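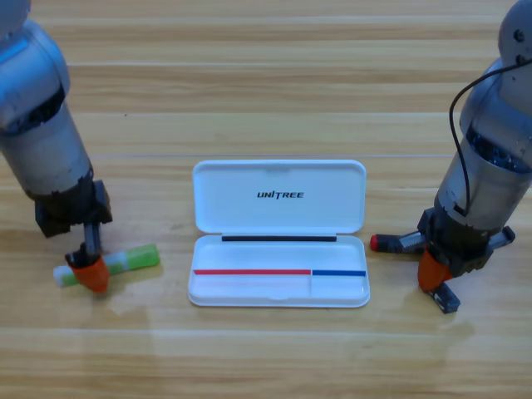
White hinged pencil case, flat-opening

I've had one of these on my own desk since June and I'm still very fond of it, so it gets a proper page in the Trerkov shop! It's a plain white case with rounded corners, and it has UNITREE on the lid in bold slanted black capitals. Open it up and the lid lies right back flat, so you need a bit of clear table behind it as well as in front.

Inside there's one long compartment across the back (pens and pencils go there in my house), then a wide one at the front left and a little, nearly square one at the front right. I keep a rubber and a sharpener in the small one, and the wide one ends up full of whatever I've picked up that day. A thin red strip and a shorter dark blue one run across between the back and the front, which cheers it up a bit – I do like a bit of colour in a white case.

It closes with a small latch in the middle of the front rim. Give the lid a gentle press there and don't force it if a pen is sticking up (I've done that, sorry pen).

Pens and highlighters are sold separately.

Stock code: 1194-W
In stock: 239
Limit per order: 8
Dispatch: 2 working days from our Brindasstead shop

Wiping it clean: damp cloth, drop of washing-up liquid, leave it open to dry. Get ink off the same day if you can, as I left some overnight on mine and had to scrub.

Page updated Monday, November 17, 2025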